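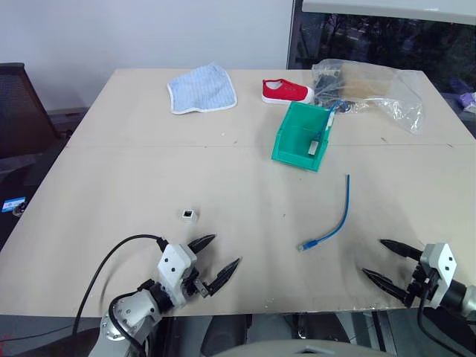
How long should the dehumidifier stand before it is switched on for the first time?

Leave it upright and unplugged for 4 hours after it has been delivered or moved by car. If it has been carried on its side, leave it overnight.

Section 2: Setting up your Heltow 652

This section covers unpacking, choosing a place, first use, the controls and draining. Cleaning and storage are in Section 3. The instructions apply to the Heltow 652 and to the 652 with hose kit. Where the two differ, the step says so.

2.1 Unpacking

1. Stand the carton the right way up and cut the tape along the top. Do not push the blade in further than the thickness of the card.
2. Lift out the top packing piece. The hose, if supplied, is in the slot on its underside.
3. Lift the dehumidifier out by the two side grips. Do not lift it by the tank or by the front flap.
4. Pull the tank forward and take out the foam block that holds the float still during transport. The machine will not start with the block in place.
5. Peel the film from the control panel.
6. Check the cable and plug for damage. If either is damaged, do not use the machine. Contact the shop you bought it from.

Note: Keep the carton and packing until the guarantee has run out. Machines sent back for repair in other packing may be refused by the carrier.

2.2 Choosing a place

The dehumidifier works best in a room where the air can move freely round it. A hallway or landing will serve several rooms if the doors are left open. For one damp room, put it in that room and shut the door.

1. Stand the machine on a hard, level floor. On thick carpet, put a flat board underneath.
2. Leave a clear space behind it at least as wide as your hand, and twice that above the air outlet.
3. Keep it away from radiators, heaters and direct sun.
4. Close the windows. A machine running beside an open window will take in outdoor air and may never reach the level you have set.
5. Plug it straight into a wall socket.

Caution: Do not use the dehumidifier in a bathroom or shower room, or anywhere it could be splashed.

Caution: Do not stand it on a shelf or worktop. A full tank holds 3000 ml and is heavy enough to tip the machine when it is pulled out.

If you are drying washing indoors, hang it on an airer with gaps between the items and point the outlet flap towards it. Keep washing far enough off that nothing can drop onto the machine. Thick items such as towels and canvas shoes take much longer than shirts, so move them to the outside of the airer where the air reaches them first. Cloths left flat on a table dry on one side only and should be turned.

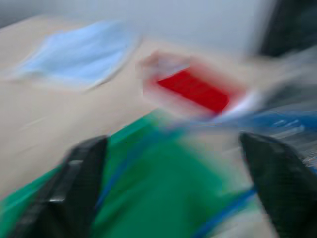 Wring out or spin everything well beforehand. Water left in the washing all ends up in the tank, and a heavy load may fill it before the night is over. When the tank is full the machine stops and waits for you, and the washing will stay damp.

2.3 First use

1. Check that the tank is pushed fully home. You should feel it click.
2. Open the outlet flap on top. It must be open whenever the machine is running.
3. Plug in. The panel gives one short beep and the standby light comes on.
4. Press POWER. The fan starts at once. The compressor starts a few minutes later and makes a low hum.
5. Press LEVEL until the light beside Normal comes on.
6. Leave the machine running with the doors and windows shut.

In a very damp house the machine may run without stopping for several days. This does not mean it is faulty. Walls, carpets and furniture hold a good deal of water, and it comes out slowly. Once they have dried, the machine will start to switch itself off and on.

Note: The air from the outlet is slightly warmer than the room.

Note: Little or no water may collect on the first day in a cold room. Below the lowest working temperature printed on the rating plate, the machine goes into defrost and collects nothing.

2.4 Controls

POWER: Turns the machine on or to standby. The fan carries on for a short time after you press it. Wait for it to stop before unplugging.

LEVEL: Steps through Damp, Normal, Dry and Continuous. Use Normal for general living. Dry suits a room with condensation on the windows every morning. Continuous ignores the room reading and runs until the tank is full.

FAN: Changes between low and high. Low is quieter and can be used at night. With Laundry selected, the fan is always on high and this button does nothing.

LAUNDRY: Runs the machine for 6 hours, then turns it off. Press again to cancel. If the power fails partway through, the time is not remembered and you will need to start again.

LOCK: Hold down until it beeps. All the other buttons are then blocked, including POWER. Hold again to release.

2.5 Emptying the tank

The red light comes on and the machine beeps when the tank is full.

1. Press POWER and wait for the fan to stop.
2. Put one hand under the tank and draw it slowly forward.
3. Carry it by its handle and pour from the corner spout.
4. Check that the float moves freely.
5. Push the tank back until it clicks, then press POWER.

Caution: Do not drink the water or give it to animals. Do not use it in fish tanks.

2.6 Using the hose (hose kit only)

With the hose fitted, the water runs away by itself and the tank stays in place empty. The drain must be lower than the outlet at the back of the machine. There is no pump.

1. Turn off and unplug.
2. Unscrew the cap at the back and pull out the rubber bung. Keep both.
3. Push the hose on as far as it will go and tighten the collar by hand.
4. Run the hose downhill to the drain without loops or kinks.
5. Turn on, and look at the connection again after an hour. If it drips, take the hose off and refit it.

Water lying in a dip in the hose will back up into the tank. If the red light comes on with the hose fitted, check for this first.

To go back to using the tank, refit the bung and then the cap. The cap alone will leak.

Related items
Section 1: Safety
Section 3: Cleaning the filter and storing the machine
Section 4: Fault lights and what they mean
Hose kit: fitting sheet
Heltow guarantee terms
Replacement filters and tanks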